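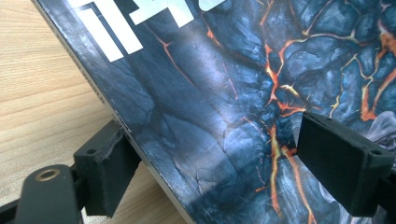 Figure 3. Front cover with cracked dark rock and glowing orange lava, the style that readers in both towns called "the volcano kind."

4.2 Covers and what readers thought they were getting

Most of the talk in the first round of interviews was supposed to be on shelving. It drifted to covers fast. We let it. Notes below are from the Vidcombe and Flultumley branch libraries, same interview guide as Section 3, same coding sheet except the two added codes (COVER-GUESS and COVER-REGRET).

In total 482 loans were followed from checkout to return. Of these, 199 came with a filled-out return slip, the rest blank or lost. All numbers in this section use the slips only. Slips asked why the book was picked, how far the reader got, and whether it was what they had expected. Free text box at the bottom, mostly unused.

Covers were the most common reason for picking a book off the new arrivals rack. Not so on the regular shelves, where only spines show and author name came first. This fits with Obeidat's earlier work on bookshop tables, though shop customers are spending money and library users mostly aren't, so the comparison only goes so far. A bad guess at the library costs a walk back.

Dark covers with fire or lava colors (Figure 3) were sorted by readers as fantasy or as disaster thrillers, with a smaller group saying science, geology, that sort of thing. Younger adults leaned fantasy. Readers over retirement age were split and a lot more willing to say they had no idea. One Flultumley reader: "Could be dragons, could be a textbook. I'd turn it over." Turning it over came up again and again. For these readers the back cover text did the real work and the front just got the book into the hand.

Pale covers with a single object on them (a chair, a key, a pear) were read as "serious" in both branches. Also as "sad." We did not have a code for sad and should of had one. These went in under TONE-OTHER, which is now too big to be much use.

Mismatch. A loan was counted as mismatched if the slip said the book was not what the reader had expected, whatever they felt about it. Mismatched books were given up early more often than matched ones, no surprise. Less expected was the group that finished a mismatched book and then asked for something like it. Several of these readers had wanted a thriller and got a slow family novel. They were annoyed for up to 10 chapters by their own account and then stayed with it. Chiến Võ, who coded the Flultumley slips, flagged these as a separate pattern early on and we now think that was right. They are taken up again in 5.1.

Branch differences were small. Vidcombe has a bigger rack near the door and more face-out space, so more cover picks there just from layout. Flultumley readers ask the desk more. When staff had recommended the book, the cover was hardly mentioned on the slip at all, even where the interview later showed the reader had strong views on it. So the slips probably undercount. We'd treat the cover figures as a floor.

A note on series. Readers who already knew a series used the cover only to find the next volume, and complained when the look changed halfway through. The Jala mysteries were the usual example. The publisher moved from painted street views to plain type after the second book and three readers said they had walked past the new ones for months. One had borrowed an old volume twice by mistake. Not a cover effect in the sense used above, but it shows how much finding work the cover does once the story itself is known. Series loans are left out of the mismatch counts.

Limits. Return slips are a poor tool, people fill them in at the desk with a coat on. Two coders only, and the COVER-GUESS code was added after coding had started in March, so the early slips were gone over a second time with that code in mind, which may have pushed its numbers up. Large print was not split out. Neither were holds, where the reader has usually seen only a thumbnail in the catalog and some times no cover at all. A reader who places a hold from the title alone is making a diferent kind of guess and we would want to look at that by itself, with the catalog search logs if the county will release them.

Reader comments on back cover text are in 4.3.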